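Folding your woollies – section 4 of my wardrobe guide
14 Mar 2026 | Sowmya Bhat

I do all my folding on the bed, because my Alva drawers are too shallow for lazy lumps!

1. Lay the jumper face down and smooth it out gently.
2. Fold each side in, sleeves and all (tuck the cuffs flat).
3. Bring the hem up to the collar and turn it over.

Caution: don't press down hard on fluffy knits – they go flat and sulk.

4. Check the stripes. On a chunky one with a wide navy band between two white ones, I like the navy running straight across the middle.

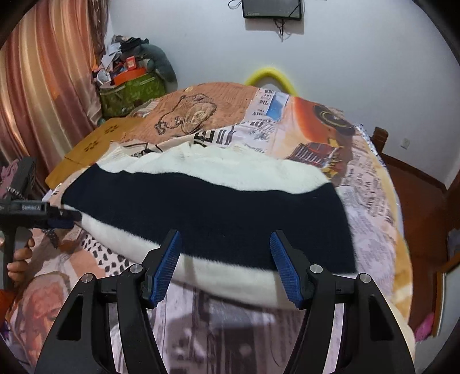
5. Slide both hands underneath and lower it into the drawer.

Note: two thick jumpers to a pile, no more.

Comments
Kwame Sowah: Does this work for cardigans?
Sowmya Bhat: Yes, button it up first!
Malathi Chettiar: Love that quilt.

Related
Section 3: Sorting socks
Section 5: Scarves and hats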